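FOR IMMEDIATE RELEASE

2025-12-26

Mellosdale Robotics Club takes Kong to the Grerkia Challenge final

Hello from Mellosdale! I'm Hina Orakzai, I run the student robotics club here, and I've been given the job of writing our press release on the grounds that I talk the most. The short version is that our student team has a place in the final of the Grerkia Challenge next April, with a two-handed tidying robot called Kong, and we are very, very pleased.

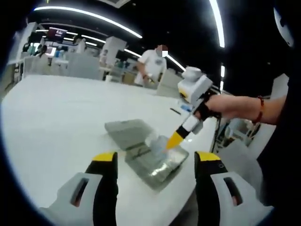
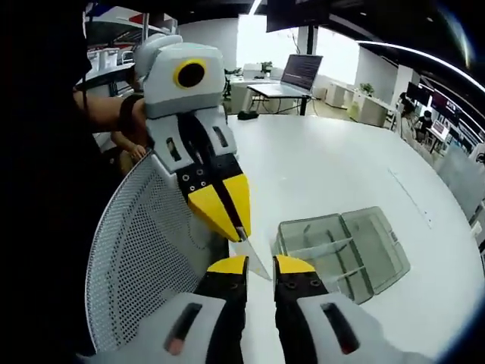 Hand-held grippers with yellow fingertips in use at a white table, in both pictures.

Now for the longer version (make a cup of tea).

The Grerkia Challenge is a competition for student teams who want to teach a robot to do small, fiddly household and workshop jobs. You get a table, a muddle of objects you haven't met before, and 90 seconds. The robot has to pick things up, pass them from one hand to the other where that helps, and leave them where the judges' card says they should go. You aren't allowed to steer it. Once the whistle goes you stand behind a line with your hands in your pockets and suffer.

Kong is our entry. The name was meant to last a week, until we thought of something cleverer, and then Vangelis Gkikas put it on the entry form and that was that. Kong has two arms on a trolley, and on the end of each is the same sort of gripper our students hold when they're making recordings. That's really the heart of the project. The students don't write out a list of moves for picking up a crinkly bag. They do it themselves, with a gripper in the hand, over and over, and the learning program is trained on what the grippers recorded.

I'll admit I thought this would be the easy part. You pick a thing up, you put it down, how hard can it be? Very hard, if you've spent your whole life using ten fingers and someone suddenly gives you two. My first go at lifting a plastic bag took so long that Letay Woldemariam went off and had lunch. It's a bit like eating peas with a pair of rulers. But after a few sessions it gets into your wrists, and now some of our second years can pass a small object from one gripper to another while chatting about something else entirely.

The team made 976 recordings over the autumn term. Of those, 521 were good enough to keep for training, and I'd like it known that a fair share of the rejects were mine. Paraskevi Karagiannis looks after the recordings and she's strict about it. If you dither over the object, it goes. If your sleeve drops across the view, it goes. If you get bored and wave the gripper about at the end (Vangelis), it goes, and you get a message about it that evening.

"People kept asking me whether we could let a few of the wobbly ones through," Paraskevi told me when I said I needed a quote. "We tried that in the first month. Kong learned to wobble."

She's right, too. There was a fortnight when Kong would reach for something, stop just short of it and have a little shiver before carrying on. We blamed the motors. We took one arm to bits on a Thursday-night sort of mood and put it back together again, and it shivered just the same. Then Letay sat down with the recordings and found that most of us had been pausing in exactly that spot to check our grip, and Kong had very faithfully picked up the habit. Out they went, we trained it again overnight, and by the next session the shiver had gone.

Soft things are still the trouble. A box with straight sides is a friendly object – you can come at it from the top or the side and it more or less stays the shape it was. Thin, see-through plastic is awful. It catches the light, it folds up as you touch it, and it never sits the same way twice. Letay has made this her own corner of the project, and she'll happily spend a whole afternoon on one bag.

"I like it when the object argues back," she says. "If Kong can manage a bag it has never seen, I'll believe it has learned something. With boxes I'm never quite sure."

Passing things between the two hands is the other big job for the spring. It looks like nothing when a person does it. But both hands have to agree on who's holding what, and for how long, and if the first one lets go too early you've got an object on the floor and a zero on the score sheet. Two students record these together, a gripper each, and you do have to get on with the person opposite. We found early on that it goes better if one of you says "mine" out loud when you've got hold. Kong can't hear any of this, obviously, but it makes for tidier recordings, and we've all started doing it in the kitchen.

Some thank yous, which I want to get in before somebody trims this.

Hondier has given the team a grant of £3000 towards the final. Most of it goes on travel and on getting Kong there in one piece, with the rest set aside for spare motors and fingertips. Angeliki Margaritis from Hondier came to see us at the start of term and stayed a good deal longer than she'd planned, mainly because she wanted another try with the gripper. She was better than me by the end of it, I'm sorry to say.

"I expected a talk with slides," Angeliki said. "I was handed a gripper before I'd taken my coat off. They were open about what didn't work yet, and they had a plan for it, and that was what made up our minds."

Thank you as well to every parent, flatmate and friend who has given us bits and pieces for Kong to practise on. We've had pen pots, empty packets, sewing boxes, a bag of odd pegs and something from Vangelis's uncle that we still haven't put a name to. Please keep them coming! The judges bring their own objects to the final and won't tell any team what they are, so the odder our practice pile, the better.

So what happens between now and April? Recording starts again as soon as term does, with soft objects first and then a long run of hand-to-hand passes. Vangelis is rebuilding the trolley, which at the moment rolls beautifully in every direction except the one you want. Paraskevi is writing a short guide for new members on making a clean recording, and she's promised to be nicer in it than she is in her messages. From halfway through term we'll be doing full practice rounds against the clock, whistle and all, with somebody from outside the team laying out the table so that we can't cheat.

I asked Vangelis how he rated our chances and he said he'd rather not, and then talked for half an hour. The bit I wrote down was this: "There are teams with faster arms than ours. I don't mind that. I'd like us to finish a full round with nothing on the floor, and then we'll see what the others have done."

For myself, I'd love a medal, I won't pretend otherwise. I'd also love to see the team's faces when Kong picks up a crinkly bag in front of a crowd and simply puts it where it's meant to go.

We're taking new members in the new year, and you don't need to know any programming to join. Quite a few of our best recorders came along with a friend and had never touched a robot before. If you can be patient with a small object for an hour, we'd like to meet you.

Notes for editors

The Mellosdale Robotics Club is run by and for students. The team for the Grerkia Challenge includes Paraskevi Karagiannis (recordings), Letay Woldemariam (soft objects and training) and Vangelis Gkikas (arms and trolley).

The final takes place in April. Each round lasts 90 seconds and robots must work without any steering from the team.

Reporters are welcome to visit a recording session during term and have a go with a gripper. For visits, interviews or anything else, please ask for Hina Orakzai at the club. I do answer, though it may be late in the evening.

ENDS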